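Teleop in sim: VR controller or 3D mouse for tabletop pick and place?
Posted by jussara_m, January 2023

I'm collecting demonstrations for a bedroom tidy-up task. Simulated arm, two-finger gripper, props on a dresser. The golden staff with the ring head has to be picked up and moved, and everything else should stay standing. I have 300 demos so far and I need 900. I've been driving the arm with a 3D mouse and my hit rate is poor. The approach is fine until the last bit, then I overshoot and have to back off.

The version I'm running has a lamp and two wands on the dresser along with the staff. This is a run with the gripper over by the lamp. 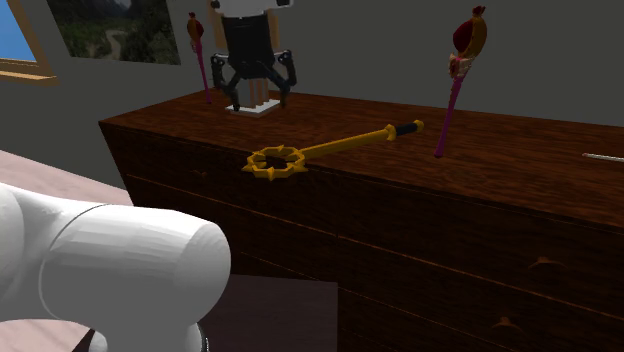
Last edited by jussara_m, January

I should add that I record at whatever rate the Grevow plugin gives me and don't filter anything. Would a VR controller be better here, or do I just need more practice?

– Jussara Macedo

ohnatiuk wrote:
VR controller, no question. With the mouse you are commanding velocity, so every correction is a push and then a wait. With a controller you move your hand and the gripper goes there. I did the Flanar drawer set both ways and threw out most of the mouse runs.

Scale your motion down, though. I use one setting for the long move and a finer one on a button for the grasp.

slowgrip wrote:
I disagree with that. Controllers are fine if you have a steady hand and good tracking. Otherwise the jitter goes straight into the data and the policy learns it. Mouse demos are slower but they come out smooth. I collected 798 with a mouse for a shelf task and trained on all of them without cleanup.

What I'd look at first is where you go for the object. That ring has points all the way around. If you come down on the ring you have to get the fingers past them. Why not take it by the shaft?

jussara_m wrote:
The task spec from the Nogueira people says grasp at the head. I asked if the shaft was allowed and haven't heard back.

ohnatiuk wrote:
Then grasp at the head, but fix the approach. I loaded your layout last night and tried it with the arm coming in from the side, wrist tilted. The tip goes to the ring and the forearm stays well up off the dresser. I left the lamp where you had it.

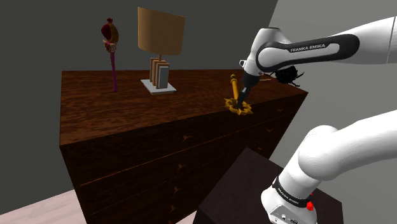
Lviv, January

I'm putting my place at the top of the post because someone always asks about time zones when I offer to do a call. The offer stands.

On the grasp: stop above the ring, let the arm settle, then go down in one move. Don't steer while you close. If you miss, reset the episode. A demo with 3 attempts in it teaches the robot to make 3 attempts.

slowgrip wrote:
Don't reset all of them. Recoveries are useful. If every demo is clean, the policy has no idea what to do when it lands a little to one side. I keep the misses if the second try is good, and tag them.

ohnatiuk wrote:
Tagged, fine. Mixed in without tags, no.

pelt_88 wrote:
Has anyone tried hand guiding a real arm and replaying the joint positions in sim? We did that with the Zendlow recorder. You feel the weight of the arm so you move more slowly, and the paths look more natural. The downside is you can't see the simulated props while you do it, so grasps need fixing afterward.

jussara_m wrote:
I don't have an arm here, only the sim. I borrowed a controller from work and did a short session with Ostap's two-speed idea. The long move is much easier. The grasp is still hit or miss – my wrist angle drifts while I press the button. I may lock the rotation for the last part and see.

I'm keeping the mouse demos for now and tagging the retries.

slowgrip wrote:
Locking rotation is a good idea. Post the success rate for each device when you have enough of both.

7 replies – 12 likes – Share this thread
Contact us | © 2023 | Back to top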